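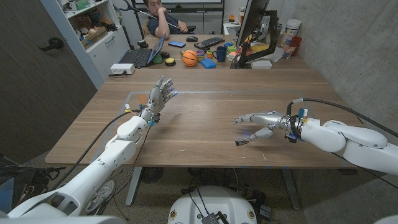

The big table, cleared at last.

I'd forgotten what colour it was! For most of the spring there's been so much stuff piled on the wood that I could only have told you it was brown, and that was a guess. It's a lovely warm brown, with the grain running the long way, left to right, and I keep wandering past just to look at it.

It took me 28 minutes, which is less time than I'd spent moaning about it. Most of the pile was post and Flirkik catalogues (why do they send two?), plus the jigsaw I started in April – 1,111 pieces, all sky – which has gone back in its box unfinished and I'm not sorry.

The pale rectangle marked out on the top is staying put. I quite like having an outline to work to, and it stops me spreading.

For anyone who asked last time, the table came from Dinsa, years ago, second-hand. Grey metal legs, wide wooden top, weighs a ton. I did look at a new one from Elalska but it was narrower and I'd have missed the elbow room (and the money).

Next job is oiling it. I've got half a tin of Bismont left over from the shelves and I can't decide whether one coat will do or whether I should be good and do two. If you've used it on a table top, do leave me a comment, especially if it went sticky.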